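The Wonum Rules
23/12/2019

I'd been at Wonum nine weeks before anyone let me touch the rule book, and then they let me touch it because it needed photocopying. It lives in a ring binder with a coffee stain on the front in the shape of Wales. Two rules in it are underlined in red, and I learned those on my first morning, standing up, before I'd found out where the toilets were.

Rule one: the fingers open before the arm moves. Rule two: the arm doesn't close on anything it hasn't been told the name of.

The first one makes sense to anybody who has ever reached for a biscuit with their fist shut. The second one I thought was daft. You type a name into the box, the arm goes and gets the thing, and if you leave the box blank it sits there with its fingers apart like somebody waiting to be handed a baby. I used to type any old word, to be fair. I typed "thing" for a fortnight (it took "thing" quite happily!) and my log from those days is thing, thing, thing, all the way down the page, and I was rather proud of how fast I'd got.

Then the auditor came up from Batis. She had a grey coat and a flask and she read the log from the beginning, every line of it, 1,467 of them, with her finger moving down the screen. I made her tea and she let it go cold.

"What was this one?" she said, and pointed at a thing.

I said I couldn't remember.

"And this one?"

I said it might have been a peg. Or a spoon, we'd had a lot of spoons in that week.

She didn't tell me off. I'd have liked it better if she had, because I'm good at being told off, I've had practice. She just turned her chair towards the bench and asked me to run the next one properly while she watched, so I pulled my stool in and brought the arm down and opened the fingers, as per rule one, and stopped.

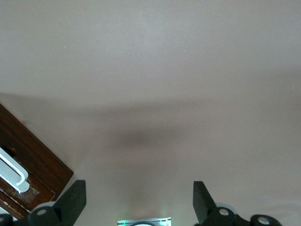 The cursor blinked at me. I put my hands on the keys and took them off again. I've named a cat and a bicycle and once, on a bad holiday, a boat, and I have never taken so long over any of them.

"Can I ask for help?" I said.

"It's in the binder," she said. "Page four."

And it was, too, under the Wales stain where it had soaked through. If unsure, ask the person nearest. If they are unsure, leave it where it is and write down that you left it. I must have photocopied that page a dozen times by then and I'd never read a word of it.

So I asked her, as the person nearest. She unscrewed her flask and had a good long think, and poured herself a cup, and drank some, and I started to suspect that she didn't know either.

"Leave it," she said in the end.

I wrote: left it. Then I wrote the time, and that two of us had looked. It was the longest entry I'd ever made, and the arm hadn't gone anywhere.

She caught the late train back. I stayed on and started going through the things from the top, ringing the night desk over at Vullel, where they keep their own list of what they send us, and reading out the times one by one. The man there was very decent about it. He had a cold, and every so often he'd put the receiver down to blow his nose and I'd hear the Onishi line running behind him, clunk and whirr, clunk and whirr. "Peg," he'd say when he came back. "Peg. Peg. Spoon." I changed each one as he said it.

We'd got as far as the second page when he asked if I wanted to stop for the night, and I said no, go on, if he didn't mind. He said he was there till six anyway.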